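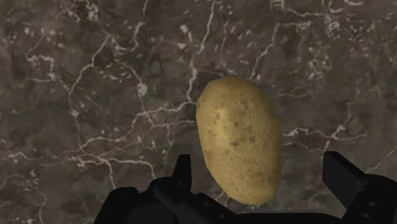
Work since the January report has gone mostly into the grasp planner and the simulator that feeds it. The planner now runs as its own service inside Skidum, separate from the arm controller, and can be restarted without stopping a run. Surface textures are swapped between episodes to keep the segmentation model from learning one background. Veined marble, as under the potato in the render, is the hardest of the current set. The pale veins pull the mask outward, and the planner then asks for a wider opening than it needs.

We ran 306 simulated episodes on the marble texture with the new mask filter. The oversized openings are less frequent but have not gone away. Most of the remaining cases start with the object close to a long vein.

The Forner motion library was updated in July. The change broke our wrist limits for 3 days and the affected runs were discarded and repeated.

Still open:
Port of the logging tool to the Valtance cell, delayed by 4 weeks.
Depth noise model, first version under review by Hsu.
Written test plan for the hardware trials.

We request no change to the budget. The next report will cover the first 10 hardware sessions.

Hartmut Ostermann
August 28, 2023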